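Left gripper reads fine, right one drifts when I turn my wrist. Calibration or hardware?

Asked in Handheld rigs and data capture

OK so I've got a pair of hand-held grippers (light gray bodies, fin-type fingers, marker cube behind each one, backpack for the compute) and I've been fighting the right one for 9 days now. The left tracks like a dream. The right is fine as long as I hold it straight out, but the moment I roll my wrist the pose slides off, and when I come back to straight it's not where it started. Grr!

I redid the calibration with the Clutine script, swapped the cables side for side, and swapped the SD cards. Same story every time, always the right. Does this smell like a bad cal to anybody, or do I need to open the thing up? I'd love not to open it up.

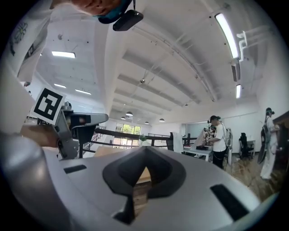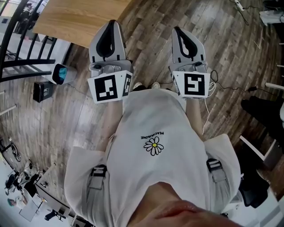
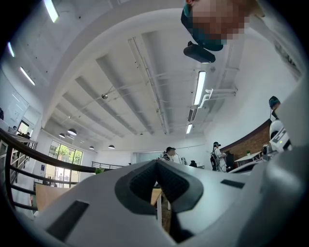

Evaristo Parisi

Edit: firmware is whatever shipped in May, I haven't touched it.

2 answers

Noemi Bianchini (accepted)
Hi! Had this same thing on one of our Carkcombe rigs, and I'd bet on hardware. A bad calibration usually gives you an offset that stays put. Yours moves when you roll and doesn't come back, so something is shifting, and my guess is the marker mount.

Hold the housing in one hand and gently wiggle the cube with the other. Any play at all is too much. If it moves, take the cube off, clean the old threadlocker out of the holes, and put the screws back with a tiny dab of fresh stuff (the removable kind, please!). Go around them a little at a time so the cube seats flat. Then let it sit overnight and calibrate again, from scratch, don't reuse the old file.

While you're in there, look at how the cable leaves the grip. If it hangs in a loop by your forearm it can tug on things when you roll. I clip mine to the strap with enough slack to reach all the way out. And check the finger screws too, ours had backed out after some 80 sessions and I'd never looked at them once.

greslow_tom
just reflash it, fixed mine. well mine was dropping frames so maybe different

Evaristo Parisi
Noemi you were right, it was the cube! 2 of the screws were barely holding. Tightened up and recalibrated, and it comes back to the same spot now. Still going to do the cable clip this weekend.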